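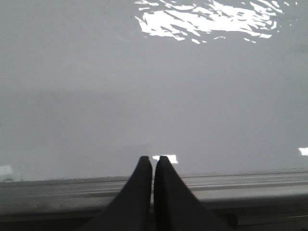

Two black fingers, nearly shut, by the edge of the shiny surface.

Home | Kids | Machines | Ask Us | Back

How do you get a robot ready to write?

The drawing robot at the Prollholm kids' museum has a nickname – Gikley. Gikley has two fingers. You have ten. So setting up takes some care.

First, the fingers. Wipe them with a dry cloth. Dust makes them slippy, and a slippy finger drops things. Then open, close, open, close. Do they meet in the middle? Good. If one leans over, stop and tighten it.

Next the board. Old ink has to go, or new lines get lost in teh mess. Soft eraser first, then a damp rag for stubborn bits. Shiny boards bounce light around too – that can confuse a camera.
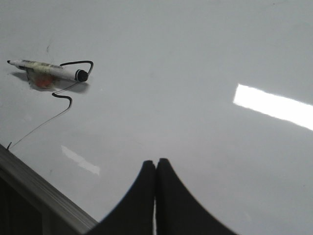

The marker on its thin black cord.

Now the marker. Caps left off = dry tip = no line. We get through over 70 markers a year! Scribble on scrap paper to check. Look at the cord as well. A knot could tug the arm sideways.

How hard should it press? Too soft, nothing shows. Too hard, squashed tip. So we start gentle and add a tiny bit at a time. Slow speed always, for a first line. Grown-up near the red stop button, hands back behind the tape.

Then try one short line. Just one. 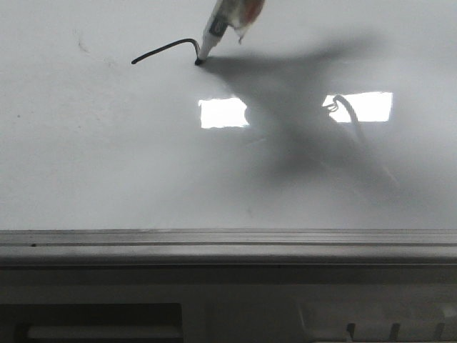 What if the line goes wrong?

Wobbly – check the grip. Gaps in it – press a little more, or swap the marker. Bends where it shouldnt – look at the cord again. Change one thing, then try agian. Write down what you changed.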